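Aebischer Storage Group, Workroom Meeting
Minutes, May

Present: H. Widmer (chair), W. Ruchti (minutes), Clornar site representative
Start: 8:10 a.m.

1. Previous minutes
Approved with one correction. The part number for the shelf ties is 1757, as printed on the order form.

2. Canned goods
W. Ruchti reported that cans had been turning up on three different surfaces. Agreed: cans are kept on the grey metal cabinet, toward the right end of the top, in rows of two. Labels face front. Nothing is to be stacked on a pull-ring lid. The rest of the cabinet top stays clear.

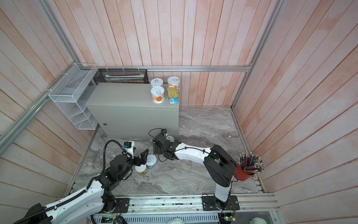
The Clornar representative asked whether the limit of 10 cans set in the Tumport workroom should apply. H. Widmer saw no need for it at present. Left open until the next stock check.

3. Papers
The black wire-mesh basket on the back wall remains the only place for flat papers. Order forms older than March go to the Wernedine archive in box 103. W. Ruchti to sort.

4. White shelf unit
The white mesh unit on the left wall stays where it is. The ties holding it to the diagonal rail are to be checked monthly and replaced if stretched. Spares to be ordered in packs of 8. A proposal to label the stepped compartments was deferred, pending a decision on what goes in them.

5. Wall planks
The pale paint is streaked and the seams show through. H. Widmer to get a price for one further coat. Clornar asked that the same shade be used. No objection.

6. Other business
Key list for the workroom is out of date. W. Ruchti to reissue.

Closed 8:55 a.m.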